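Two-arm cell at Brerkavora back in use after cable fault

I was halfway through a sandwich when the left arm in cell 10 stopped dead, so I can give you this one firsthand!

For anyone who hasn't been over to our end of the building, cell 10 is the two-arm one with the loud flowered wallpaper. We'd been running the tub job in there since early September. It's simple enough on paper: one arm steadies a plastic tub, the other works around it, and then they swap. The Thorlacius program had been behaving itself nicely, and I'd gotten into the lazy habit of watching it with one eye while I did my email.

Then, a little after 2 in the afternoon, the left arm reached in for the tub, got most of the way, and froze with its wrist turned. The right arm didn't freeze. It kept coming for another 13 centimeters, gave the tub a good shove and pushed its gripper into the left one before the stop kicked in. It wasn't a big crash (more of a clunk and then a horrible whine), but I hit the red button anyway and so did Aníbal Paucar, from the other side of the room, which I thought was impressive for a man carrying two coffees.

No one was hurt, and no one was inside the reach of the arms. I want to get that in early, because by the end of the day I'd heard a version in which somebody lost a fingernail. All fingernails are fine.

Rocío Palomino looks after safety for our floor and she came down with her laptop and pulled the log. The left arm had lost its wrist signal for 58 milliseconds, come back, lost it again and given up. Fair enough, arms do that. What bothered her a lot more was that the right arm should have stopped at the same moment and didn't. The two are supposed to be tied together, so a fault on one side holds both. In our cell that setting had been switched off during the summer update and never switched back on. I'll put my hand up here: I signed the checklist for that update, and the line was on it, and I ticked it.

The wrist signal itself came down to the cable. Ours goes up in a big loop over the wrist so the joint can turn freely, and over the weeks ours had crept back along the arm a little at a time until the loop was pulling on its connector at full reach. Aníbal found the pin that had worked loose, and he was very decent about not saying he'd mentioned that loop to me before (he had).
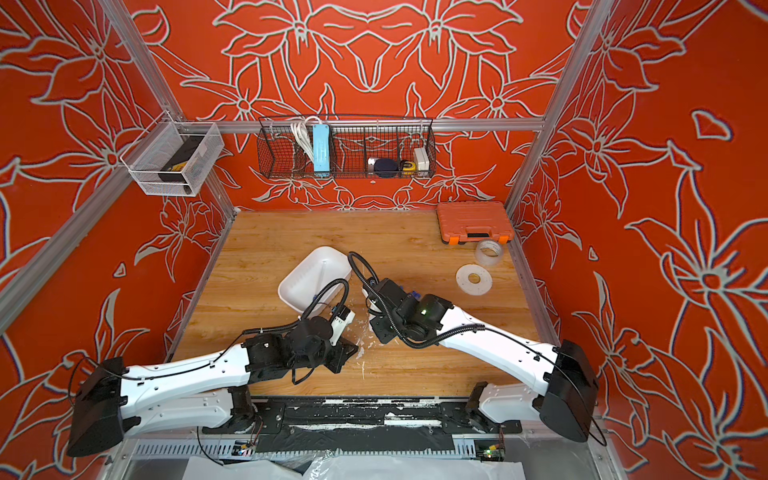

Cell 10, with both arms reaching in by the white tub and the black cables looping over the wrists.

Repairs took most of the next day. The left wrist got a new connector from Sikier, the cable was clipped down again with more slack, and both grippers were checked for bent parts. We found one scratched finger and left it on, as it still closes square. The linked stop is back on, and Rocío made me trip it ten times from each side while she stood there with her arms folded. It held both arms every time, I'm pleased to say!

A few things are changing for everybody, including our neighbors on the Drerkent line, who have the same arms and the same update. The linked stop now gets tested at the start of every shift, with a real fault and both arms moving slowly. A tick on a sheet doesn't count any more. Cable loops get a look at full reach as well as at rest, and if a loop has shifted, the cell stays off until somebody has re-clipped it. And please keep out of the reach area when the power is on, even if only one arm seems to be doing anything. I've leaned in to straighten a tub myself, plenty of times, and I've stopped.

Rocío still wants to know why the update turned the setting off in the first place, and she's asked Thorlacius for an answer in writing. We haven't had it yet. Meanwhile the tub job is running at half speed, and if you hear a clunk from our end, come and tell one of us right away, even if it's lunchtime.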